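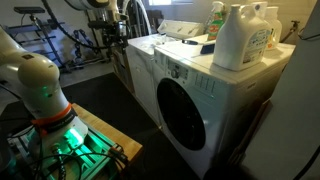 Laundry corner, Thu 26 January

Detergent stays on top of the front loader, large jug at the right, second bottle at the far right behind it. Nothing else new goes up there until the shelf from Dravari is fitted. Lid of the jug to be closed before any spin cycle.

Level check, front loader: 2 mm low at the rear left foot. Turned the foot down, locked the nut, rechecked. OK. Rear machine not touched.

Rubber mat stays where it is, on the concrete in front of the machines. Measured it for the replacement order: 227 cm on the long side. Mangubat quotes 85 for the same thickness, delivery in May. Mali wants a second price from Heltport first.

Towel load, 40 degrees, normal spin. Dry weight not recorded. Repeat with the scale.

Dumbbells: Ismail asks that they go back on the rack under the bench in order of weight. One pair was the wrong way round this morning, swapped.

Open:
- drain hose clip, front machine, size unknown
- lint from the last 23 loads, bag and weigh
- ask M. Rowlands about the water shutoff key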